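Home Rugby Opinion Fixtures Podcasts Sign in

The bonus point has had its day

5 min read

There is a moment in every amateur rugby season, usually late in September, when a grown adult at our club stands by the bar with a phone calculator and explains that losing by six is better than losing by eight. He is right, of course. That is what bothers me.

I have followed Marar through 14 seasons of regional league rugby, most of them spent in the bottom half of the table and two of them spent in a division we had no business being in. I have seen us lose in mud, in sleet and once in front of a wedding party that had taken the wrong driveway. In all that time I have never gone home happy because of the losing bonus point, and I don't think I have met anyone who did. We just say "well, that's one on the board" and look for our car keys.
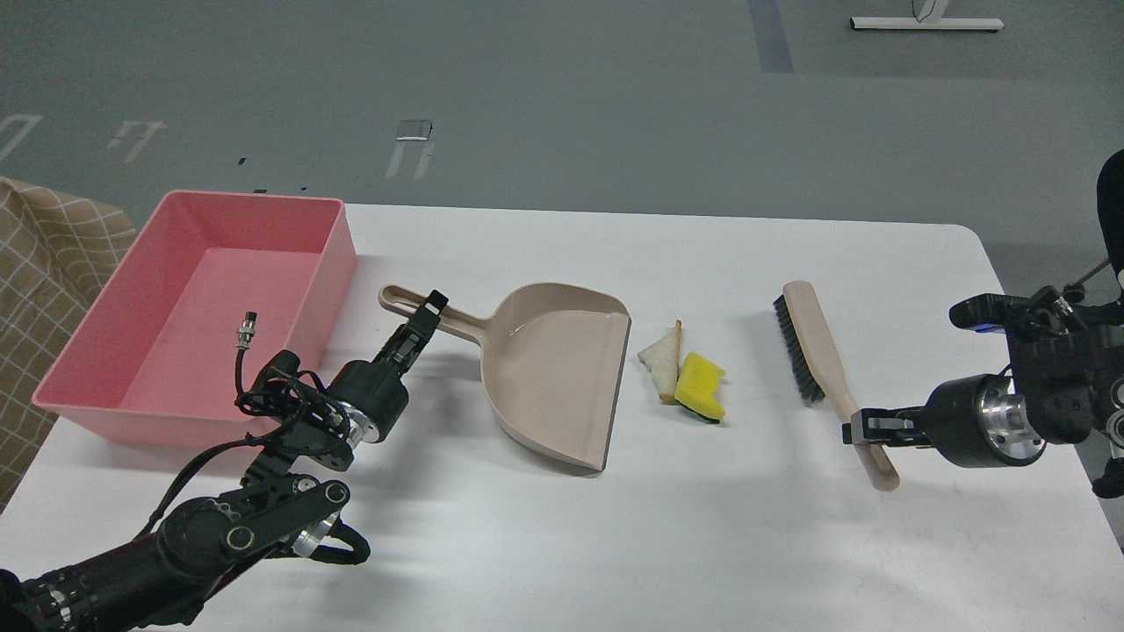
Bin, dustpan, bread, sponge, brush.

For those who have been spared the details, our league gives four points for a win, two for a draw, one for scoring four tries and one for losing by seven or fewer. The idea was to reward attacking play and keep beaten teams interested until the whistle. It sounds very reasonable, which is how most bad rules get in the door.

Take our trip to Skorent last spring. We were down 10 with four minutes left and won a penalty in front of the posts. Two scores were needed to win the match. A quick tap, a bit of nerve, and who knows? Instead our captain pointed at the sticks, we kicked it, and then we spent the rest of the game holding the ball in a pile of bodies in our own half like people guarding a parking space. When the ref blew, half our side raised their arms. We had lost by seven! The home crowd clapped us off with a politeness I can still feel in my teeth.

I paid to get in to that. So did everyone else along the rail, and the gate that day was 97, including a large family who seemed to be under the impression it was soccer.

The try bonus is the better of the two, and I will admit that I once defended it in this column for 800 words. Teams do chase the fourth try. The trouble is what happens after they score it. I have watched Gokero put four past somebody by half-time and then treat the second half as a light jog with occasional substitutions, and you can't blame them, as the fifth try is worth nothing and the sixth may cost you a hamstring. The French answer, which asks you to finish three tries clear of the other side, at least keeps both teams awake. I would take that tomorrow if someone offered it.
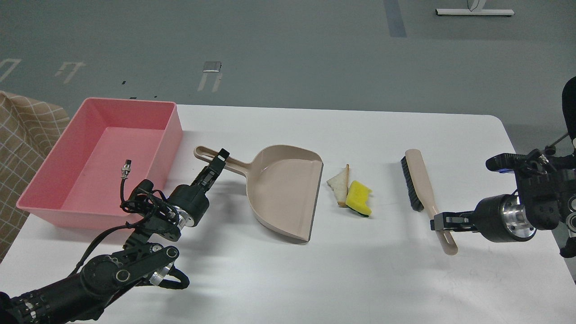
Photo: Vustura Pictures

The usual defense is that bonus points keep the table tight. I sat down one wet evening with our old programs and worked out the final standings for the past several years, with bonus points and without. In most of them the top four did not change at all. Down at our end, two clubs swapped places now and then, and in one year we would have been relegated a season earlier than we were. I consider that a mercy delayed.

What bonus points do produce is arithmetic. By March the table on the clubhouse wall has seven columns and needs a guide. New supporters ask who is winning the league and get an answer that begins with "it depends." Our town has 2722 people in it, and I would like more of them to come down and watch. I don't believe they are staying home for want of another column.

There is also the matter of how we talk to kids. The under-12s coaches spend two years telling them to play for each other and have a go from anywhere. Then they move up and learn that there is a correct margin to be beaten by. I have heard a 16-year-old flanker, bleeding cheerfully from one ear, ask the ref how long was left so he could "protect the seven." He'll make a fine accountant.

My proposal is modest. Keep four for a win and two for a draw, let the try bonus go to a side that finishes three tries ahead, and throw the losing bonus out altogether. The rule book has been picking up odds and ends for years, and it has started to look like a table with a slice of bread set down among the cleaning things. Somebody needs to take hold of the dustpan. In the last photo it's lying right there next to the pink tub,
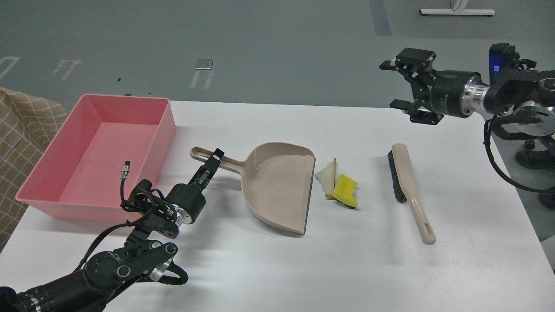
and the league's rules meeting is in June, which leaves plenty of time for clubs to make up their minds. I know what will be said. Smaller clubs will argue that the losing point is all they get some weekends, and as a supporter of a smaller club I have some sympathy. But a season's worth of consolation points is a bit like that tub, large and pink and with nothing in it. You can carry it home if you want. I'd sooner we had gone for the corner at Skorent, lost by 17 and had something to argue about on the drive back.

There are practical objections too. The league site was rebuilt two summers ago around the current system, and I'm told changing the points would cost 600 in somebody's currency and several evenings of somebody's life. Fine. I'll put a jar on the bar. We have raised more than that for a scrum machine that pulls to the left.

Others will say that the professionals do it, so we should. The professionals also have ice baths, nutritionists and a roof on the stand. We have a hose. If we are going to borrow from the top of the game, I'd start with the roof.

And if the vote goes against me, as votes tend to, I'd settle for cutting the margin to five. I would still be annoyed, but by two points less.

We use cookies to remember your team and keep you signed in. Accept Manage settings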